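Sturdale Mutual Policyholders' Association
Minutes of the March meeting, held in the upstairs room at the Flanagan building

Present: Hélène Caron (chair), Ruairí Quinlan, Diarmuid Conneely, Gangadharan Achari, Muireann Phelan (minutes)
Apologies: none received, though Diarmuid came in at 7:20 and offered his in person.

1. Minutes of the last meeting
Approved with one correction. Ruairí did not "storm out" during the discussion of windshield cover. He wishes it recorded that he had a bus to catch. So recorded.

2. Renewal of the group contents policy
Gangadharan had read the renewal offer from Mivance, all of it, including the schedule at the back, and was thanked for his service. The main change is to the deductible on personal belongings, which goes up to $100 per claim. The premium stays where it was. Mivance's cover letter describes this as "enhanced flexibility." Hélène asked who was being flexible. Gangadharan said that would be us.

Ruairí pointed out that most claims from members in shared housing and student rentals are small ones: phones, headphones, a bike light, a coat left on a train. With the new deductible a good share of these would not be worth the stamp. Diarmuid said claims go in online now. Ruairí said he was aware of that and it was an expression.

Muireann asked whether the single-item limit had moved. It has not. Anything over the limit still has to be listed by name, with proof of value, and the definition of "proof" still takes up most of a page. A bank statement counts. A photo of the thing counts if it came with a receipt, at which point Muireann wondered what the photo was for.
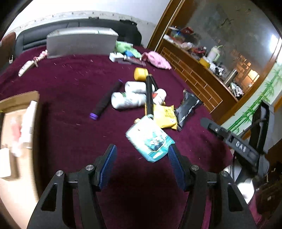

Hélène proposed that we go back to Mivance and ask for the old deductible at a slightly higher premium, so that members can at least see both prices. Seconded by Ruairí. Carried, with Diarmuid abstaining on the grounds that he had missed the first part.

Action: Gangadharan to write to Mivance before the offer lapses.

3. Second quote
Diarmuid had obtained a quote from Dideo. It was cheaper. It also left out accidental damage, water damage from a neighboring unit, and anything kept in a basement. Gangadharan asked what it did include. Diarmuid said fire, and he would check on theft.

There was some discussion of whether a cheaper policy that pays for less is a saving. Views differed and were repeated. Agreed to keep the Dideo quote on file and mention it to Mivance in a casual way.

4. The water claim
This is claim 707, which members will remember from the last 5 meetings. The adjuster has visited for the second time and agrees that the ceiling came down. The remaining question is whether it came down suddenly or gradually. Gradual damage is excluded. Hélène, who was sitting under it, described it as sudden.

Ruairí suggested a letter quoting the policy wording back at them, which says "sudden and unforeseen." Muireann noted that the damp patch had been foreseen in our own minutes on 2 occasions. It was agreed the letter should dwell on "sudden."

Action: Ruairí to draft, Hélène to take out the adjectives.

5. Members' guide to making a claim
The guide is now 11 pages long, having started as a leaflet. Muireann offered to cut it down to one sheet: who to call, what to keep, how long you have. Diarmuid asked that his section on the history of mutual insurance be kept. It will be kept, by Diarmuid.

6. Any other business
Gangadharan asked if the room's heating could be turned on before we arrive. Hélène will ask the building.
Ruairí raised windshield cover. The chair noted the time. Ruairí noted that he had driven this evening and was in no hurry. Held over to the next meeting by four votes to one.

Meeting closed at 9:05.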